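I have now watched the Mavusska season finale three times, and I'm still not over it. Three! My tea went cold every single time. If you've somehow missed this show, it's a late-night talk show hosted by Laiba Jafri out of a tiny studio in Grikdale, and she is the funniest person on television right now. I will take no arguments (okay, I'll take a few, my inbox is open).
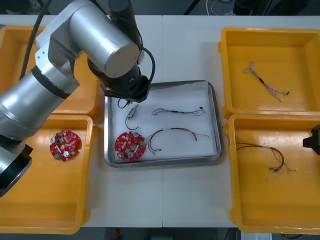
Laiba started out doing stand-up in a bowling alley, and I think that's why nothing rattles her. A guest forgets his own movie title? She just waits, smiling, until the poor man starts laughing at himself. She also runs a tidy show, and I love that. Everything has its place, like those four yellow bins with the steel tray in the middle - monologue, guest, silly game, music, goodnight. Then about once a month she throws the whole order out and it's the best episode of the bunch. The finale was one of those. The band came on first, the monologue came last, and Géza Bárány had to be interviewed while he learned to juggle. He's 71 and he got better at it than she did!

I asked you all last time whether the show should go from half an hour to a full hour when it comes back in June, and wow, you have opinions.

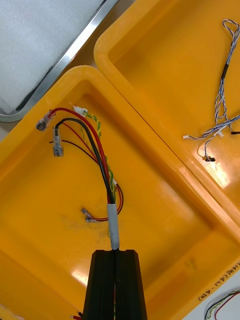

Güven Aksoy wrote to say please, no, leave it alone, an hour would mean more celebrities plugging things and less of Laiba wandering into the audience to ask people what they had for dinner. He'd take an extra night a week over a longer show any day.

I see the point, I really do. The dinner bit is my favorite part of the whole thing, and I'd hate to see it squeezed out for some actor's perfume. But I keep thinking about how rushed the music gets. Remember when Dolus played and they faded out right in the middle of the second chorus? I yelled at my television - the dog left the room.

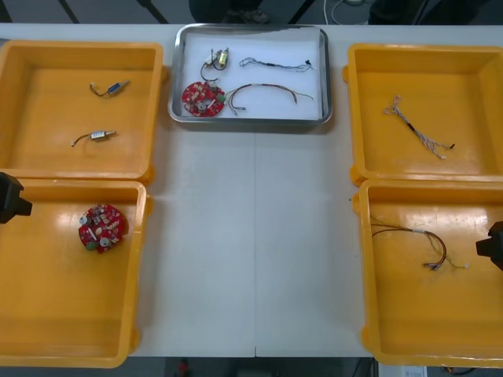

So I'm leaning toward the full hour, as long as the extra time goes to the band and the audience. Kálmán Deák is supposed to be back as the announcer too, and he can read a list of sponsors and make me cry laughing. Keep the emails coming, and tell me your favorite guest of the season while you're at it. Mine's still Géza, juggling and all.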